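Managing Joint Research and Innovation Projects
Handout 4: Agreements between universities and companies
Xiaoqing Cui
Revised September 3, 2022

Read this before the seminar and bring the draft agreement from Handout 3. The first part repeats some of the lecture. The part on background rights is new and will be on the written assignment.

1. Why there is a written agreement at all

A university and a company usually want different things from the same project. The company wants a result it can use, preferably before its competitors have it. The university wants publications, finished theses and work that can be taught. Both sides can get what they want from one project, but the terms have to be settled before money is spent. Most of the disputes we look at in this course began with a question that was left open at the start.

The running case is the Flurnia hub. It was set up by a university department and two companies, Brirley and Panum, to work on parts handling and delivery in cities. The university supplies rooms, staff time and doctoral students. Brirley pays in cash. Panum pays partly in cash and partly in kind – equipment, software licenses and the hours of its own engineers.

2. Contributions in kind

In-kind contributions are hard to value. An engineer's hour can be entered at salary cost, at full cost with overhead, or at the rate charged to customers. The agreement should name one of these and stick to it. In the Flurnia case the partners chose full cost, and Panum reported 300 hours in the first year. The university had expected almost 100 more. The shortfall was not a breach, as the contract gave a target and no minimum.

Equipment raises a second question, namely who owns it when the project ends. Lent equipment goes back. Donated equipment stays. If the contract says only that equipment is "provided," expect an argument.

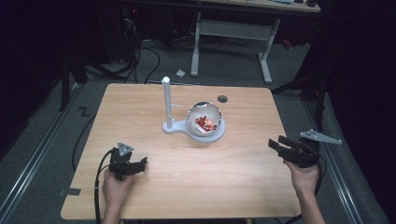 Photo: Flurnia hub

3. Background and results

Background means the knowledge and rights each partner brings in. Results (some contracts say foreground) means what the project produces. Each partner keeps its own background and lets the others use it for the work of the project. Whether they may go on using it afterward is a separate matter and needs its own clause.

Attach a list of background to the contract. Short lists are common and usually a mistake. Brirley listed two patents and left out a body of test data that everyone then relied on. When the data was needed for a spin-off, the partners had to negotiate access from scratch.

For results there are three usual arrangements:
– the partner whose staff made the result owns it
– all partners own it jointly
– the company owns it and pays the university a fee or a share of income

Joint ownership sounds fair and is often chosen for that reason. It works poorly when the contract does not say who may license the result, who pays the patent fees and what happens when one owner loses interest.

4. Publication

The company will ask to see papers before they are submitted. A review period of 30 to 60 days is workable. Doctoral theses need special care, as a student cannot wait indefinitely for permission to defend. Li, one of the readings for November, argues for leaving theses out of the review clause altogether. I think that goes too far, but read the argument before you decide.

5. For the seminar

Mark every place in the draft where "provided," "reasonable" or "as agreed" appears, and write a replacement for at least 2 of them. Then draft a background list for one partner in the Flurnia case. One page is enough. Groups of 4, same as last time.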